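Grurkbridge and Forkmont Fruit Growers' Association
Minutes of the September general meeting, upper room, Grurkbridge Corn Hall

The meeting opened at 7.30 pm with 27 members present, our best turnout since the spring frost talk and a lovely full room to look out on. Apologies had come from several Forkmont growers who were still picking. The chair wished them dry weather.

1. Minutes of the last meeting
Agreed as a true record, with one correction: the cold store at Forkmont is rented by the season, not by the month.

2. Matters arising
The hedge at the packing shed entrance has been cut and lorries can now see both ways. The weighbridge certificate has arrived and is on the shed wall. The query about pallet deposits is still open and the secretary will chase it again.

3. Juice for export
This took up most of the evening, and rightly so! The trial order to the importer at Villanueva went out in early summer: 240 cases of single-variety apple juice, all pressed at Forkmont from members' fruit. The importer has now written to say that it sold through before the end of August and that they would like 1000 cases from this year's crop, in two deliveries. There was applause.

The export group then took members through what had been learned from the trial. The plant health side was simpler than feared, as pressed and pasteurised juice is treated very differently from fresh fruit. The customs entry was the slow part. One wrong commodity code held the pallets at the port over a weekend, and the haulier charged for the waiting. The group has written a plain checklist and copies were handed round (more from the secretary if you missed one).

Questions and comments from the floor:

— A Forkmont member asked whether the sharper varieties would be wanted. The importer liked the sharp juice best of the lot and has asked for more of it, so anyone with old cooking apples they thought were past selling should speak up now.

— A member asked who carries the risk if the exchange rate moves. The price is agreed in pounds this year. The importer may want to look at that again, and the export group will bring any change to a meeting before saying yes.

— It was asked whether home customers would go short. The farm shops have first call, as before. On the present crop estimate there is enough for both, and a fair amount of fruit left for cider.

— Concern was raised about cheap concentrate coming in and pulling the price down. Several members felt strongly about this, having seen it with their own supermarket contracts. The feeling of the meeting was that we can't match concentrate on price and should put the orchard and variety on every label, in large letters.

Proposed, seconded and carried with none against: that the association accepts the Villanueva order, on the terms read out.

4. Labels and batch records
The bottles will need a second-language label with the importer's address on it. Two designs were passed round and the one with the blossom border was much preferred, although the green needs to be darker so the small print can be read. The export group also recommended Zelis, the batch record program used for the trial. It lets each grower enter picking dates and spray records by phone, and the whole lot can be printed off for an inspector. Members who had tried it were very keen. Members who hadn't were promised an evening's help at the shed, with tea.

Agreed to pay £400 from the marketing fund towards label printing and the Zelis subscription.

5. Orchard walk
The walk at Grurkbridge was a treat. The new perry pear grafts have taken beautifully, and the host's plum cake was mentioned more than once. Forkmont will host the next one, at blossom time. Stout shoes, as the bottom orchard lies wet.

6. Any other business
Surplus picking ladders are wanted at the packing shed. Wasp numbers are high on the south-facing rows, so please clear windfalls promptly. A member has young quince trees to give away, bare-rooted, once the leaves are down.

The meeting closed at 9.15 pm. Next meeting in November, same room, with a tasting of this year's first pressings — do bring a friend who might join!
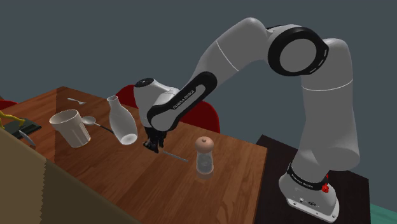 Minutes by the Association Secretary | Posted in: Meetings

Please send corrections to the secretary before the November meeting. Fruit declarations for the Villanueva order should be handed in at the packing shed office, with the variety and expected weight written clearly on each sheet.

Contact the secretary | © Grurkbridge and Forkmont Fruit Growers' Association | Back to top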